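Barkbridge Tableware: Care, Glaze and Returns FAQ
Last updated 7 January 2021

Which ranges does this page cover?
All glazed plates and bowls sold under the Brelberg and Sjöberg names. Unglazed items have a separate care sheet, supplied in the box.
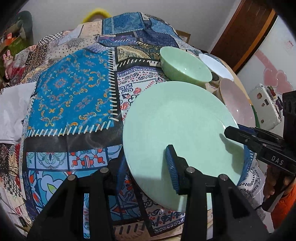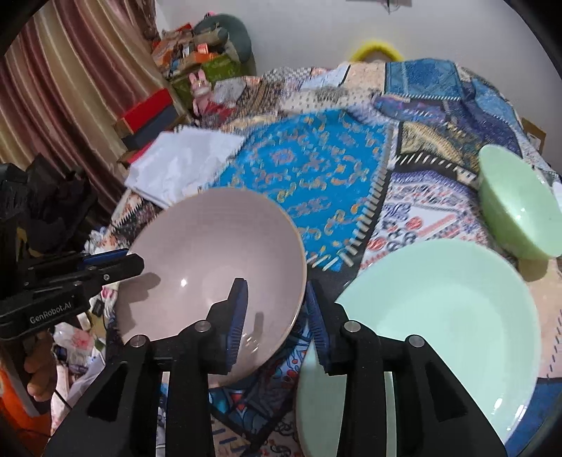
Top: round plate in mint green. Bottom: bowls on a patchwork-patterned cover.

Can I put glazed pieces in the dishwasher?
Yes. Use a normal cycle and leave a gap between items. Hand wash anything with a metallic band.

Are they safe in the microwave?
Plain glazed pieces are. Pieces with a metallic band are not. Do not heat an empty bowl.

What is the maximum oven temperature?
Brelberg: 220 °C. Sjöberg is not rated for oven use. Let the dish reach room temperature before it goes in.

How do I remove grey marks left by cutlery?
These are metal deposits on the surface of the glaze. Apply a paste of bicarbonate of soda and water, leave for 5 minutes, rub with a soft cloth and rinse. Do not use wire wool.

What is crazing?
A network of fine cracks in the glaze. Crazed items should not be used for food. If crazing appears within the guarantee period, send us a photograph and the batch number from the base.

Why does my replacement differ in shade?
Glaze is mixed in batches of 300 litres and small differences occur between them. We can match a batch only while stock remains. Batches fired before December are no longer held.

How do I return an item?
Post it to the Werkgate depot within 38 days of delivery, with the order number inside the parcel. Queries about breakages go to Hernán Grajales in the returns office.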